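Hakby Two-Finger Gripper: Grip Loss Fault FAQ

Applies to the Hakby parallel linkage gripper, motorized and hand-held versions, with blue ribbed finger pads. Units with flat gray pads use different thresholds and are covered on the Wallon page.

What is fault 14?

Fault 14 is raised when the controller believes an object is held and the jaws then close further than the slip limit allows. The motor holds its last commanded position and the status light changes to amber. The gripper does not open by itself. On the motorized version the arm receives a stop request at the same moment.

Why did packets drop with no fault shown?

This was the original complaint, reported from the Udurmont sorting cell in May. Foil packets were leaving the jaws during transfer and the log showed a normal grip until the release command. The controller was reading jaw position only. A packet with air in it can slide down between the pads while its width at the pads stays nearly constant, so the position reading never reached the slip limit. Firmware 3738 adds a check on motor current and closes this gap for most packaging.

Which objects are affected?

Sealed pouches, sachets and soft bags, mainly those with a glossy surface. Rigid boxes, bottles and tape rolls have not produced silent drops in our tests.

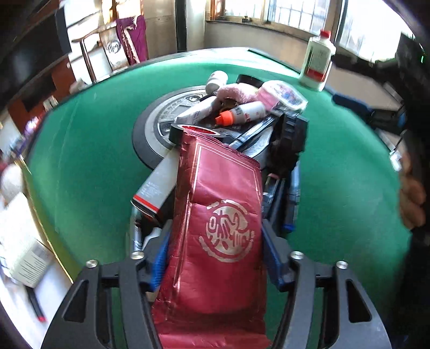

Pad contact is the first thing to check after any drop. Both pads should meet the object at the same height and with their full ribbed face. If one pad touches on its upper ribs only, the object will rotate before it slides, and the current check may not catch it. A foil packet gripped by its left and right edges, as with the dark red one, is the most demanding case, because the foil wrinkles and folds under side load and the effective width changes during the hold. Use the soft-pack profile for this grip. The default profile assumes a rigid object.

How do I install firmware 3738?

Connect the service cable, open the Hakby utility and select Update. Keep the jaws empty. The update takes 5 minutes and the gripper will cycle fully open and fully closed once at the end. Keep fingers out of the linkage during this cycle, including the open slots in the arms. Saved profiles are kept. The slip limit returns to its factory value and must be entered again if you had changed it.

The version number still shows the old value after updating.

Power the unit off at the supply. A restart from the utility does not reload the version field.

Can I raise the grip force instead of updating?

No. Force above 50 percent on sealed pouches has split seals in our tests, and it did not stop the silent drops. It also wears the pad ribs faster.

How do I know a pad is worn?

Run a fingernail across the ribs with the power off. If the ribs at the tip are level with the ribs at the base, the pad is usable. If the tip ribs are lower, or the pad moves on its mount, replace both pads as a pair. Pads from Bíró fit the same mount but are harder, and fault 14 will trip early with them unless the slip limit is adjusted.

The jaws do not close evenly.

Check the pivot screws on both sides. A loose screw lets one arm lag behind the other. Tighten to the value on the service sheet and do not use thread lock on the outer pair. If the arms still do not mirror each other at half stroke, the linkage is bent and the unit must come back to us.

Does fault 14 count as a safety stop?

No. It is a process fault. The stop request it sends to the arm is not safety rated and must not be used in place of the emergency stop or a guard interlock. If a dropped object could injure someone or damage equipment below, the cell needs its own protection.

How do I clear the fault?

Support the object by hand only after the arm is locked out. Open the jaws from the utility, remove the object, then press Reset. Pressing Reset with an object still in the jaws will return the same fault.

What should I send with a report?

The log file, firmware version, profile name, and the type of packaging. State whether the object fell or stayed in the jaws. Logs are overwritten after over 3,000 cycles, so export before returning the unit to work.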